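Speaker notes – Four days in Brulwood by bus and bike
Travel evening, Aug 20, 2026

Opening

Thank Katsuhiko for setting up the chairs and the slides. Say where I went and when: Brulwood, in January, four days, no car. Ask who has been. If a few hands go up, ask them to hold their tips until the end.

Getting there

Train to Mirnton, then the 28 bus from outside the station. Buy the ticket before boarding, because the driver can't sell one. The ride takes most of the morning and the last part is slow – road works on the hill when I went. Sit on the left for the lake.

I stayed at the Rusik guesthouse, two streets up from the bus stop. Room was small and clean. Breakfast is extra and I skipped it after the first day. The bakery on the corner opens early and does a cheese roll that lasts until lunch.
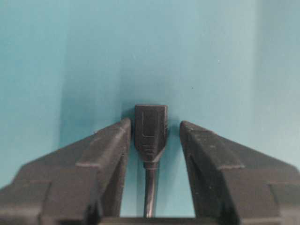
Bike rental is at the bottom of the same street. Bring photo ID. They keep a cash deposit of 20 and give it back without fuss. Check the brakes before leaving. Mine squealed the whole first day and I swapped the bike the next morning.

The old abbey

This is the main part of the talk, so slow down. Founded in 1392, burned twice, and what stands now is mostly the east wall and the cellars. The tower has 127 steps and no handrail for the top section. Go up first thing, before the school groups.

Pantelis Tsakiris was the guide. He does the cellar tour in English on request, but you have to ask at the gate the day before. Mention the carved fish over the cellar door – I walked past it on the way in.
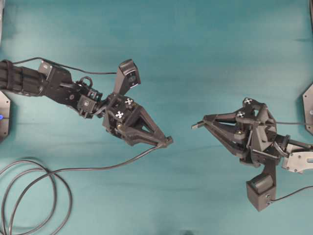
The Rweyemamu trail

Starts behind the abbey parking lot. Flat for the first hour, then a long climb through pines. No water on the route, so fill up at the abbey tap. I turned back at the second footbridge with ice on the boards. In summer you could do the whole loop in a day.

Questions

Expect one about cost. Bus times are on the handout. Katsuhiko Shibata has the spare copies by the door.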